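Sketham review, part 2. We've had the Flurov hand-held gripper kit on the bench since the start of July. Notes below.

The kit is a hand-held gripper with two fingers, ribbed soft pads and a camera. Clellow supplied ours. Spare pads come as a set of 2.

Logging is simple. We have 1,236 grasps stored so far and the export reads straight into our own tools.

Pads: the ribs give under load and spread the contact along the side of a bottle. The Levchenko pads we tried last year were flat and stiffer.

Fingers: flat plates, screw fixing. Swapping a pair takes one hex key. The holes are small, so keep the screws in a tray.
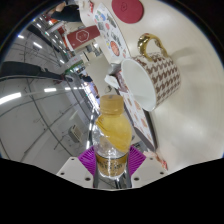

Grip force is set by the trigger alone. There is no readout, and we would pay extra for one.

Price is per kit, camera included. Clellow quotes two weeks for delivery to the UK. Part 3 will cover calibration.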